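Inicio | Local | Cultura | Deportes | Agenda | Contacto

La biblioteca de Kudthorpe abrirá hasta medianoche durante los exámenes

A partir de agosto, la sala de estudio de la biblioteca municipal de Kudthorpe cerrará a las doce de la noche y no a las ocho, como hasta ahora. La medida fue confirmada por la directora del centro, Setsuko Tanabe, y responde a una petición que firmaron 308 personas, en su mayoría estudiantes del instituto y de la escuela técnica.

El horario nuevo se mantendrá hasta el final de los exámenes de recuperación. Después, la dirección estudiará los datos de asistencia y decidirá si la ampliación se repite en invierno. «Queremos ver primero cuánta gente viene de verdad después de la cena», explicó Tanabe. 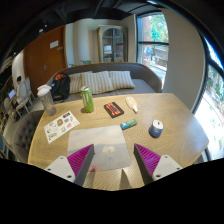 La petición nació en la primavera pasada, cuando el edificio antiguo de la escuela técnica cerró por obras y muchos alumnos perdieron el lugar donde se reunían por la tarde. Kenta Minami, alumno de segundo curso y uno de los promotores, recuerda que algunos compañeros estudiaban en la estación de autobuses, porque allí había luz y calefacción. Él mismo comparte habitación con dos hermanos pequeños y en su casa es difícil concentrarse.

La sala dispone de 46 puestos. Durante las horas nuevas funcionará solamente la planta baja, y el préstamo de libros seguirá terminando a las ocho. Para entrar después de esa hora será necesario el carné de la biblioteca, que es gratuito para los residentes y se puede solicitar en el mostrador. Los menores de dieciséis años podrán quedarse hasta las diez.

El punto más discutido en la reunión con los usuarios fue el de la comida y la bebida. El reglamento actual permite únicamente agua en botella cerrada, y los estudiantes pedían una norma más flexible para las noches largas. Quien prepara un examen suele tener a mano una bebida, y una lata alta de Monster en la mesa es cosa normal entre los jóvenes. La dirección aceptó las bebidas en las mesas de la planta baja, siempre lejos de los ordenadores, pero mantiene la prohibición de comer.

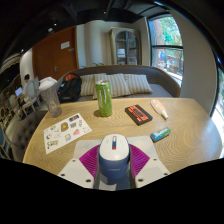 Nizar Haddad, profesor de biología en el instituto, apoya la ampliación, aunque pide prudencia con el sueño. Según él, estudiar hasta medianoche ayuda poco si al día siguiente el alumno llega a clase sin haber descansado. También le preocupa el consumo de bebidas energéticas, y una lata verde y plateada junto al material de trabajo le parece ya una costumbre que conviene hablar en las familias. Haddad ofrecerá en la biblioteca dos charlas sobre descanso y memoria, con entrada libre.

El coste de la ampliación corresponde sobre todo a la vigilancia y a la electricidad. El ayuntamiento calcula un gasto de unos 200 euros por semana, que saldrá del presupuesto de juventud. El concejal Renji Sugiyama señaló que no será necesario reducir otras actividades y que el taller de lectura de las mañanas continúa sin cambios.

Queda pendiente el transporte. El último autobús hacia el barrio de Odov sale a las once y diez, y los vecinos de esa zona pidieron un servicio más tarde. La empresa de autobuses respondió que lo va a valorar, pero todavía no dio una fecha.

Comentarios

marta_k
Muy buena noticia. Ojalá la dejen también en invierno, que es cuando más falta hace.

Kenta Kamata
Vivo en Odov y sin autobús no me sirve de mucho. Tengo que salir a las once igual que antes.

lector_antiguo
¿Y los enchufes? En la planta baja hay muy pocos y siempre están ocupados.

marta_k
@lector_antiguo Al lado de la hemeroteca hay más, pero hay que llegar temprano.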